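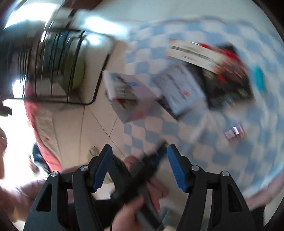 Drulo wallet log, notes for whoever picks this up

Dump of ledger events from the Drulo test chain, August run. Transfers, swaps, failed calls. No real money in any of it, test coins only.

What you get

events.csv, one row per event, biggest file
wallets.csv, wallet id and the block it was first seen in
fees.csv, fee per block, gaps where node 6 was down

86 wallets. Block time was set to 50 seconds, left alone for the whole run. Amounts are in the smallest unit, so divide before you plot anything (I forgot, twice).

Loading

Unzip, run load.py, point it at the folder. Wants Python 3. Stops at the first bad row and prints the line number. Delete the row, run it agian. Yes I know.

Known problems

Timestamps are UTC in events.csv and local in fees.csv. Boris Michalík has a fix, not merged yet.
Swaps through the Porkitz bridge show up as two transfers, same hash. Count them once.
Memo field chopped at 200 characters.
Failed calls have no reason code before the node upgrade. Blank means we didnt log it.

Not for

Price stuff. Guessing how people behave on a live chain. Most of these wallets are scripts Shufen Tang wrote.

Licence

CC BY 4.0. Credit the Drulo testnet group.

Questions to Radek Havlíček, mornings best. Schema notes still to come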